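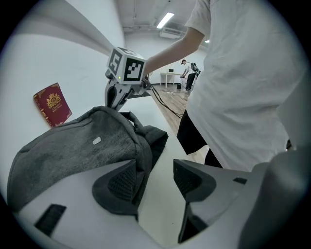
I've finally given in and cleaned out my rucksack. Fourteen months of train crumbs, two dead biros and a bus ticket from Trerkidley that I'd sworn I handed back! If yours is a grey fabric one you'll know the trouble, it goes patchy and dusty looking and you stop noticing until you put it down on something white.

So, what I did. Emptied every pocket (and then every pocket again, there's always a coin), turned it upside down over the bath and gave it a good shake. Then a soft dry brush along the seams, and a cloth with lukewarm water and a tiny drop of washing-up liquid for the front. Don't soak it, and don't put it on the radiator like I did with my last one. Mine hung over the banister for 18 hours.

Johanna Leitner swears by an old toothbrush for the zips and she's quite right, it got all sorts out.

We're doing a bag swap at Staddale in April, doors open at 2, so if you've a spare one in the cupboard please give it a brush and bring it along. Do check the little inside pocket first. Last time I got home with somebody's library card!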